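# Tennant Laundry Folding Set: Bed Surfaces

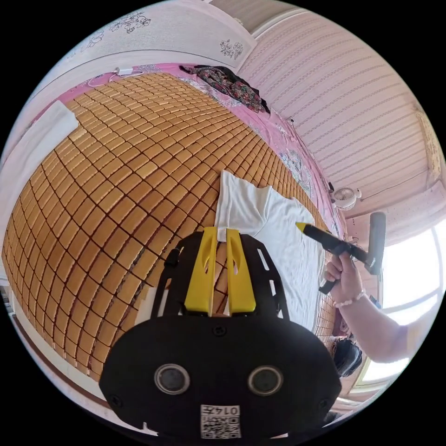

*Tile mat on a bed, with a crumpled white T-shirt. Pink floral sheet underneath.*

Tennant is a collection of household folding sessions recorded on beds. This card covers the bed-surface part only. Table and floor sessions are in separate folders and have their own cards.

## Contents

The bed-surface part holds 300 sessions in 56 bedrooms. Each session is one garment or one towel, start to finish. Sets of mixed items were split before release.

- `sessions/` one folder per session
- `surfaces.csv` one row per bedroom
- `items.csv` one row per garment or towel
- `notes.txt` free text from the person folding

## Surface field

The `surface` column in `surfaces.csv` gives what the item lies on, topmost layer only. Values:

- `sheet_plain`
- `sheet_print`
- `quilt`
- `tile_mat` (small rectangular tiles, wood or bamboo)
- `other`

Where a tile mat lies over a printed sheet, the value is `tile_mat` and the sheet goes in `under_surface`. Wood and bamboo are not distinguished. Annotators could not separate them reliably, and the two were merged in version 2.

Tile mats have a regular grid with dark lines between tiles. Do not use the grid for measurement without checking the tile size in `surfaces.csv`. Sizes differ between mats, and the column is blank for mats that were not measured.

## Item field

`item` takes `tshirt`, `shirt`, `trousers`, `towel`, `cloth` or `sock_pair`. Use `cloth` when a folded item cannot be told from a towel. Color is the main color only. White items on light sheets have a higher rate of corrected outlines than any other pairing; white on `tile_mat` gave little trouble.

`start_state` is one of:

- `flat`: no part raised or doubled
- `part_flat`: mostly spread, with creases or a raised fold
- `heap`: outline of the garment not recoverable

Items lying elsewhere on the bed are listed under `bystanders`. They are not folded in that session and have no outline.

## Known problems

- Sleeves tucked under the body are marked as missing in early sessions. Corrected from June onward, not before.
- `under_surface` is empty for most quilts.
- Two bedrooms share one mat. They are listed separately.
- Fitted and flat sheets are both `sheet_plain` or `sheet_print`.

## Checking

Outlines were drawn by Annag Laing and checked by Catherine Innes. Disagreements over `part_flat` and `heap` were settled in favor of `part_flat`. The export script is limited to 500 rows per file; join the parts on `session_id`.

Last updated: 20 November 2018

Contact: Catherine Innes, Riltell | © Riltell | Back to top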